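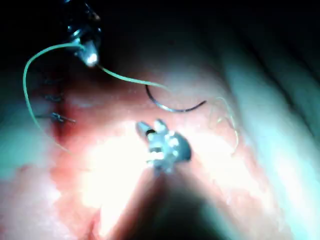

Elvira Alvarado wants to know why anyone would budget for the instruments before they budget for the robot, and fair enough, she asked it three times at our October open call. So let me answer her properly, because it's the whole reason we at Diltard are putting out the Ekmont Planner this month!

I've sat in a lot of purchasing meetings (too many), and the big number always gets all the attention. Then the second year rolls around and it's the needle drivers, the service plan and the training hours that hurt – and those were on a sticky note somewhere.

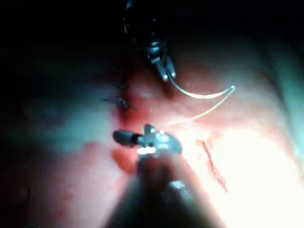
*2 min read*

Ekmont is a planning workbook for hospitals and teaching labs shopping for surgical robots. It has 17 cost lines, from suture practice supplies to floor space, and it spreads them over six years. You type in your case load, and it gives you a monthly figure you can take upstairs.

We tried it first with our friends at Billwood, who found 39 items they'd been paying for out of other budgets. I love that number, they didn't.

The workbook is free to download. Phone support from the Amin office costs $365 a year, and I pick up most mornings before 10.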